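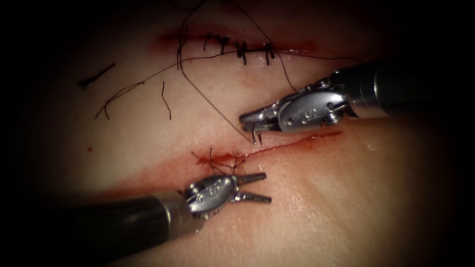

Getting People to the Lantern Festival in Skiveck: A Study of Temporary Street Closures and Shuttle Buses

Student project report, Transport and Events Planning
Author: Birutė Kairys

1. Background

Every July the town of Skiveck closes its main street for the lantern festival. The closure covers the part of Ikelier Street between the river bridge and the old post office. Two regular bus routes use this part of the street, so they must be moved for the whole festival. In past years many visitors came by car and parked on the residential streets behind the school, and the residents complained to the town.

My project asks two questions. How do visitors travel to the festival when the street is closed? And do they know about the free shuttle from the Pema parking lot before they leave home?

2. Method

I prepared a short paper survey with 4 questions. I handed out 300 copies at the two entrances of the festival area, between 5 p.m. and 8 p.m., and I received 250 completed forms back. Children were not asked. I also rode the shuttle in both directions and wrote down the waiting time at each stop. At the beginning I planned an online form too, but the mobile signal near the bridge was very weak and I gave up this idea.

3. Results

Of the 250 people who answered, 111 came by car. The others walked, cycled or took a bus. Among the drivers, most did not know that the shuttle existed. Several of them wrote on the form that they saw the sign for the Pema lot only after they had already passed the turn.

The temporary bus stop on Brzozowska Road was also hard to find. It stood behind a row of food trucks, and the timetable on the pole was still the normal one. One woman told me she had waited there a long time for a bus that was stopping on the other side of the traffic circle.

The shuttle itself worked well in the early evening. After the fireworks the line was long, and the driver had to leave people behind for the next trip. Cyclists were mostly satisfied, but they asked for more racks near the river entrance.

4. Recommendations

The sign for the Pema lot should be placed before the turn, on the right side of the highway. The temporary timetable should be posted on every moved stop, and the centre of town needs at least one large map which shows the closed blocks. I would also suggest a second shuttle bus after 9 p.m. — the cost I could not calculate, as the bus company did not answer my letter.

5. Limits of the work

The survey was done on one evening only, with dry weather. People who left early or came very late are missing from my results. Also, my question about parking was not clear enough — some drivers wrote the name of the lot, others wrote only "near the school".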